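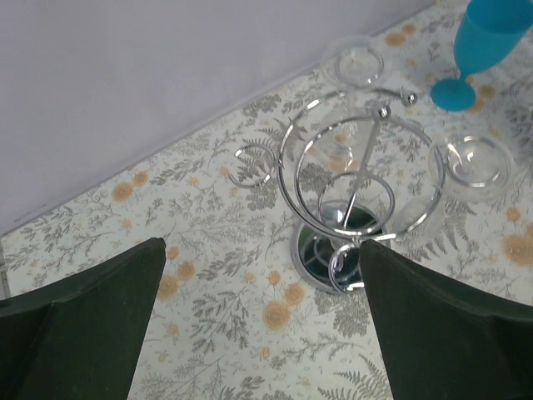 El soporte cromado, sobre la tela estampada.

Llevo desde julio queriendo contar lo de las tazas de mi suegra y hoy por fin me siento, con el café ya servido. Va hilo, y perdonad que me enrolle, que ya me conocéis.

Cuando Najwa Tarawneh se mudó a un piso más pequeño nos repartió media cocina. A mi cuñado Raed le tocaron las ollas (¡encantado, él que solo fríe huevos!) y a mí una caja con 12 tazas de café envueltas en periódico, cada una con su platillo menos una.

Son de loza Sleiman, con un ribete azul que se ha ido borrando por donde se apoya el labio. A mí eso me emociona más que si estuvieran nuevas, qué queréis que os diga. Tantas tardes de visitas metidas en un borde de taza.

Lo del platillo que falta me tuvo entretenida semanas. Pregunté en Skestico, la tienda de segunda mano de al lado del mercado, y Ghada Nimri, que es un cielo, me dejó revolver en las cajas del fondo todo lo que quise. Encontré uno casi igual, un poquito más hondo. Me lo llevé, claro.

Y luego está el café, que es otro asunto. Najwa lo hace con cardamomo y lo deja subir tres veces. Yo lo dejo subir dos porque a la tercera se me sale siempre y me paso la tarde fregando los fogones.

Si alguien tiene loza de esa con el ribete verde, que me escriba, que Ruba Hamdan anda buscando una lechera para su madre y le he prometido que preguntaría por aquí.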